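Search this site
Go

Workshop tips I no longer believe (and a few I do)
By Sobia Zaidi
12 December 2022
4 min read

Most workshop advice is passed along by people who have never tested it. I include myself. Last winter I went through the tips I'd been repeating for years and tried them on my own bench, and plenty didn't survive.

1. Rice in the toolbox stops rust
I left a bag of it in with my chisels from May onwards. They rusted. A wipe of light oil did more in a minute, and the rice got everywhere once the bag split. Silica gel may help in a box that shuts tightly, but mine doesn't, and I doubt yours does.

2. Pale things show up best on a dark bench
Fair enough, this one holds. Small white or bright parts are far easier to find on a dark grey top than on bare pine. I'm less sure it's worth painting a bench for. A dark mat does the same job.
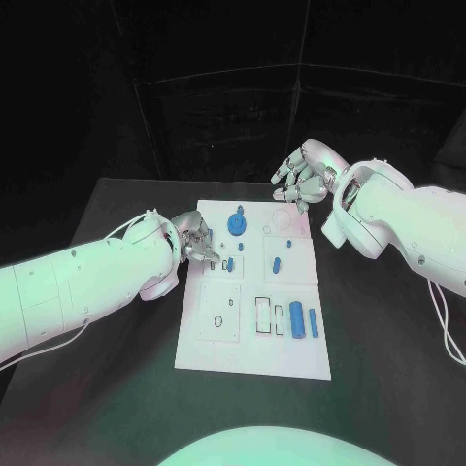 3. Soap makes screws go in easier
It does, for the first few turns. Ye-seo Hong swears by candle wax instead and I've gone over to her side, as soap draws damp and I've pulled out brown screws to prove it. Neither will rescue a pilot hole that's too small.

4. You need every grit of sandpaper
The shops would like you to think so. For a painted shelf I stop at 200 and have yet to hear a complaint. Going up to 600 on bare softwood before painting is a hobby – fine if you enjoy it.

5. A place for every tool
Outlines drawn on a board look smart and work well until you buy a different pair of pliers. Then you have a ghost on the wall for ever. I now use plain hooks and move them when I need to. Jae-hoon Sun still draws his, in pencil, so at least he can rub them out.
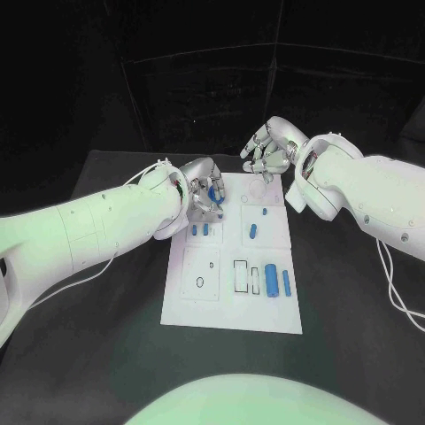 Does vinegar really clean rusty tools?
It shifts light rust if you leave the tool in overnight and scrub it afterwards. Rinse it well, dry it at once and oil it, or the rust will be back by teatime. I wouldn't put anything plated or precious in there.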